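4. Acceptance and defect reporting in large equipment purchases

4.1 What counts as a defect

Ministries that buy aircraft, ships and vehicles over many years rarely receive a finished product. They receive a first batch, then a corrected batch, and then a programme of upgrades that brings the first batch up to the level of the second. Defect reports are written at every stage, and the same fault can appear under several headings. We therefore use a narrow definition. A defect is a departure from the agreed specification that was recorded in writing by the buyer's own inspectors and passed to the supplier. Complaints from crews that were never entered in the record are left out, as are faults found by the supplier before handover.

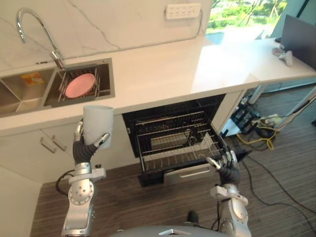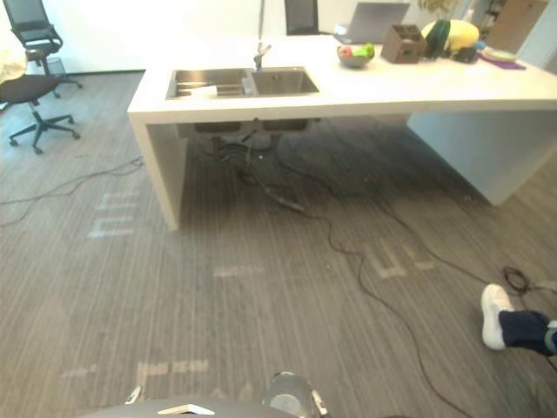
Figure 2. Counter with pull-out drawer (first picture) and double sink with curved spout (second picture).

The definition has a cost. Crews often know of a fault well before it is written down, and some never report small faults at all. Our counts are likely to be lower than the real number, and the gap will be wider in units where reporting takes a long time. We return to this in section 4.4.

4.2 The material

The study covers two programmes. The first, which we call Sterka, is a purchase of transport aircraft to replace a fleet that had become costly to keep in the air. The second, Brukine, is a purchase of tracked support vehicles. Both were ordered from a foreign main supplier under a contract between governments, and both had a domestic partner for maintenance. In Sterka the partner was Kim, a repair firm with long experience of the older fleet. In Brukine it was Skekesero, which was set up for the purpose and had to hire most of its staff after the contract was signed.

From each programme we drew 100 defect reports, taken in the order in which they were filed. We chose equal numbers so that the two sets could be read side by side. This does not mean that the programmes had the same number of faults, and no such claim is made here. The reports were read in full, together with the letters that followed them, until the case was closed or the correspondence stopped.

Each report was then placed in one of four groups: structure, engine and drive, electronics and software, and documents. The last group needs a word of explanation. It covers cases where the part itself may have been sound but the papers that came with it were missing, wrong or in a language the receiving unit could not use. A unit cannot fit such a part, and for the crew waiting on it the effect is the same as a broken one.

4.3 Findings

The clearest difference between the two programmes lies in the fourth group. Of the Sterka reports, 30 concerned documents. In Brukine the number was 4. We had expected the opposite, given that Kim was the more experienced partner. The letters offer a likely explanation. Kim's inspectors were used to a strict paper trail from the old fleet and turned away any part whose certificate did not match the serial list. Skekesero accepted parts on delivery and sorted out the papers later, usually by telephone, so that the problem seldom reached the written record.

It would be wrong to read the Sterka figure as a sign of a worse supplier. It reflects where the check was made. Several Sterka cases were closed within a short time once the correct sheet had been sent, while a few of the Brukine cases stayed open for months over a single missing page, by which time the part had been fitted and the vehicle was in use.

Electronics and software made up the largest group in both sets. Most of these reports described faults that came and went, such as a warning light with no cause that could be traced or a display that had to be restarted before take-off. Such faults are hard to close. The supplier asks for the conditions under which the fault appeared, the unit cannot repeat them, and the file is set aside. In Sterka the practice was to leave the case open. In Brukine it was to close it with the note 'not reproduced' and open a new one if the fault came back. This makes Brukine look quicker at solving problems than it was.

Structural defects were fewer but took longer to settle. They also led to most of the disputes over cost. The contract for Sterka said that the supplier would pay for faults present at delivery, but gave no rule for faults that could only be seen once a panel had been removed. In 2 cases the parties could not agree whether corrosion had been present at handover, and the buyer paid for the repair in order to get the aircraft back into service. The Brukine contract had such a rule, though it placed a heavy burden of proof on the receiving unit.

Reports on engine and drive fell between these two. They were generally well written, with running hours and oil readings attached, and were answered without much argument. We think this is a matter of habit. Engine staff in both services have long been trained to keep such readings, and the supplier had people who knew how to read them.

4.4 Limits of the comparison

The two sets come from different services with different ways of working. An inspector in the Sterka programme could file a report alone. In Brukine a report had to be signed by the workshop head, which filtered out minor matters and possibly some that were less minor. We were not able to see the drafts that were not signed.

There is also the question of what reached the public. Press coverage of both programmes relied on yearly totals of open cases, and these totals depend heavily on when a case is opened and closed – the very point on which the two programmes differ. A rise in open cases in Sterka, reported one April as a sign of growing trouble, came mostly from a change in the way spare parts were booked in. The state of the aircraft themselves had changed little over the same period, as far as the inspection records show.

For these reasons we do not rank the programmes. Section 5 looks instead at how the wording of the two contracts shaped the handling of single cases, beginning with the clauses on hidden faults.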